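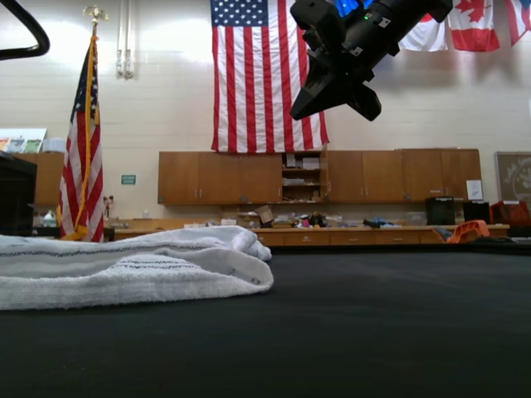
Why I went back to plain old cotton towels

I never expected to be a person with opinions about towels, but I've become one, and I'm having a great time with it! For years I bought whatever was soft in the store. You know the kind, all plush and fluffy on the shelf, and then you get it home and it pushes the water around your back for a while and gives up. I had a closet full of those.

What changed my mind was a week in July at a little guesthouse in Leka. The towels there were thin and a bit scratchy, line dried, stiff enough to stand up on their own, and they were wonderful. One pass and you were done. I asked Josiane Joly, who runs the place, where she got them and she laughed at me and said they were older than her dog. Then she spent half of breakfast explaining terry loops to me while my eggs went cold, and I wrote it all down on the back of a bus schedule.

So, loops. Terry is woven with two sets of lengthwise threads, one pulled tight and the other left slack so it bunches up into loops on the surface. The loops are where the water goes. More loops, or longer ones, and you get more surface to soak things up (and a longer wait on the clothesline). Velour towels have the loops sheared off on one side, which feels lovely and dries you about as well as a bathrobe made of curtains. I own two. They live in the guest bathroom now, sorry guests.

The other big thing is fabric softener. Please stop using it on towels! It leaves a coating on the fibers and the water can't get in as well. I quit in the spring and ran everything through a warm wash with a cup of white vinegar, no detergent, then a second wash with half the usual soap. It took 3 rounds before the old blue ones came back to life, but they did come back. I was ridiculously pleased. I made my sister feel one.

New towels want washing before you use them too, and they'll shed like crazy the first few times, so keep them away from anything black. I learned that with a pair of work pants.

Sorin Kneževič left a comment on my last laundry post asking about waffle weave. Yes, I love it! It's thinner, it dries fast, it's great for hair and for travel. I wouldn't want it as my only bath towel in the winter, when I like a bit of weight around my shoulders, but I keep one in my gym bag and it has never once smelled like a swamp.

As for folding, I've gone over to thirds lengthwise and then in half, and the stack finally fits the shelf in the hall – the shelf I've been swearing at since we moved to Willgate. Hand towels get rolled. Washcloths go in a heap and I've made my peace with that.

Next up is dish towels. I have a drawer of linen ones from my aunt that won't absorb a thing yet, and I'm told they need boiling. Big pot, Saturday clothes, windows open. I'll report back!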